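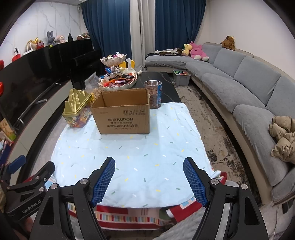
Where we've got to since the last report

Hello Stellan, and thanks for being patient with me! Progress on the Trander build is good, if a bit lopsided. The grippers are ahead of plan and everything else is trailing along behind, but I'm much happier than I was at Christmas.

The jaws open nice and wide now, and the textured blue pads have finally stopped peeling (we changed the glue, then changed it back, then roughened the fingers with a file, and that did it). I've moved the trials from the workshop bench to the coffee table, with the patterned cloth on and the box and sweet jars left where they were. It's a much fairer test than a bare board. A wrinkled cloth is horrible for judging height!

Money

You gave us 450 pounds and we've spent 268 of it, mostly on pivot screws, bearings and a new power supply from Fiore. I've kept the receipts in the blue folder and Lino has copies.

What went wrong

The arm itself, mainly. The shoulder joint sags when it's stretched right out, and Lino Santoro and I lost two whole evenings blaming the software before we found a cracked bracket. He's redrawing it thicker. We also ran 61 practice pick-ups by hand and then found the log had saved none of them – my fault, wrong folder.

What's next

New bracket first, then the arm goes back together at Satorholm, where there's a proper vice. After that I want 300 logged pick-ups in the living room before the open evening in May. Could you let me know if the rest of the money can go on a second motor? I'd like to order it with the bracket and save on postage.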